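Skesasar Demo Cell: visit and demonstration days

Skesasar is a two-finger gripper with its own control box and planning software, made by Nowicki for workshops that handle small wooden and metal parts. The product can be ordered from the price list in the usual way, but many customers wish to see it working first. For them we keep a demonstration room in Plumstead, and it is open to visitors again from November.

What you will see during a visit

The demonstration takes 2 hours. In the first part we work only in the simulator, which is called Stasenlow and is delivered together with each gripper. The operator chooses a task, sets the starting position of the arm and lets the program run. You watch from the view of the wrist camera on the large screen, and on a second screen you can follow the joint values and the closing force. Please feel free to ask that a task be stopped and repeated from another angle. Jolanta Sadowski leads this part and she is used to being interrupted.
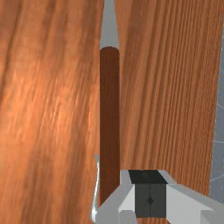 Stasenlow, wrist view: gripper near a dark rod in the narrow gap between two wooden panels.

Tasks with narrow gaps are the ones most visitors ask for. When a part stands close between two surfaces, the fingers have little room and the direction of approach must be chosen with care. In the simulator you may try an approach which would be too risky on the real arm, and change it before anything is damaged. The second part of the visit is on the real arm, with Konrad Rutkowska. He will show how a program is moved from Stasenlow to the control box and which settings should be checked by hand afterwards.

You may bring your own part. It should be clean and dry, and not heavier than 529 grams. If you send us a drawing beforehand, we will try to prepare the model in Stasenlow so that you see both versions on the same visit.

Practical information

Group size: up to 4 persons
Start times: 9.30 and 13.30
Language: English or Polish
Footwear: closed shoes for the second part
Price: free for companies with an open quotation

Ordering

Skesasar gripper with control box, order number 491. Included are the fingers, the mounting plate, the cable set and one Stasenlow licence. Other finger shapes are made on request and are quoted separately. The demonstration room does not sell from stock, so please do not plan to take a unit home with you.

To book a visit, write to us through the contact form and choose "Plumstead demonstration" as the subject. Tell us which arm you use now and what kind of part you wish to handle.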